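# Cloud training should spend more time on the bill

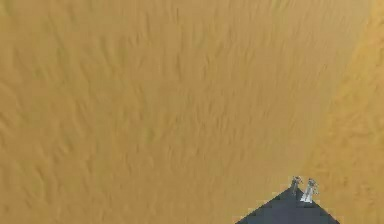

*6 min read*

Most courses in cloud computing teach people how to start things. You learn to launch a server, attach storage, set up a network, and put a load balancer in front of it all. By the end of the first week you can build a small web application from nothing. What you usually can't do is say what it will cost to leave it running for a month, or find everything you started and turn it off.

I think that's a serious gap, and I think the people who sell training should fix it before they add another module on machine learning.

I have taught and taken these courses, mostly for companies moving out of their own server rooms. The outline hardly changes from one provider to the next. Compute comes first, then storage, networking, identity, databases, monitoring. Billing gets a slot on the last afternoon, when half the room is packing up. In one 40-hour course I reviewed, it got 4 slides. One was a screenshot of the pricing page.

The usual defense is that engineers don't pay the bill. Finance does, or a manager does. This was a fair answer when buying a server meant filling out a form and waiting for someone to approve it. The approval was the cost control. In a cloud account the person at the keyboard makes the purchase, often by choosing an item in a drop-down menu. An engineer who picks a larger database size has spent money, whether or not anyone has told them so.

Erick Mwakyusa, who ran the infrastructure team at Grinska while I was there, put it to new hires in plain terms: every resource you create is a purchase order with your name on it. He then made them tag it with their name. Some people found this insulting. I did too, for a week or so, until I got a message asking why a test cluster I had built in December was still running. I had forgotten it existed. The charge was $2,000, and there was no traffic on it at all.

I had passed a certification exam not long before. I could have explained the consistency model of the database inside that cluster. I had never been asked to set a budget alert.

A beginner's course could cover this without getting much longer. Students should estimate the monthly cost of each lab before they build it, and compare the estimate with the actual charge later. They'll be wrong at first, mostly on data transfer, and being wrong by a few cents in a lab is a cheap way to learn where the surprises are. They should set a spending alert in the first hour, before the first server. They should tear down every lab themselves, by hand at least once, and then check what was left behind. Disks often outlive the machines they were attached to. So do reserved addresses, snapshots, and log storage.

Many training companies skip the teardown by giving each student a sandbox account that wipes itself overnight. I understand why. It protects the training company from a nasty invoice, and it keeps a class of 8 from stepping on each other. But it also teaches students that resources disappear when they go home. Tulitz, which ran a course I attended, used sandboxes like this from start to finish. I enjoyed the course and the instructor knew her subject. I left it with no idea how to clean up after myself.

Sandboxes are fine for the first couple of labs. After that, I'd like to see students given a small fixed allowance for the whole course and told that when it's gone, it's gone. A student who leaves a large instance running over lunch would feel it in the afternoon. The allowance could be topped up by the instructor after a short talk about what happened. I have seen this done once, at an in-house program at Mugo, and the students there talked about cost without being prompted. They asked whether a job needed to run all night. They asked why two copies of the same data were kept in different regions. Those are good engineering questions, and they came up because there was a number on the screen going down.

There are objections. One is that teaching cost early makes people timid. A learner who worries about every cent won't experiment, and experimenting is how most of us learned. I take this seriously. The allowance has to be large enough to make mistakes with, and the instructor can't treat an overspend like a crime. Still, I've met far more engineers who were careless with cloud spending than engineers who were scared of it.

Another is that prices change, so the lesson goes stale. Prices do change. The shape of pricing changes much more slowly. You pay for compute by time, storage by size and time, and traffic mostly when it leaves. A student who learns that shape can look up the current figures in a few minutes.

The last objection is that tools will handle it. Flanex, the cost dashboard we used at my last job, was good at showing waste, and I'd recommend something like it to any team. It showed us waste that had already happened, though, and only where things had been tagged correctly. Untagged resources landed in a gray bar called "other," and for months "other" was our biggest line. A dashboard can't tell you that a service was designed in an expensive way when nobody on the team knows what the cheap way would look like.

Certification is part of the problem. Courses follow the exams, and students, quite reasonably, want to pass. If the exam asks which storage class is cheapest for data that's rarely read, the course will teach students to answer that. It won't teach them to look through a real account and find the data that nobody reads. A practical test could do it: hand the candidate an account with a mess in it and ask them to cut the bill without breaking the application. It would be harder to grade than multiple choice, and I expect that's the main reason I haven't sat one.

Until then, anyone shopping for a course can ask the provider two questions. How many hours are spent on cost, and do students clean up their own labs? If the answer to the first is a slide count, keep looking.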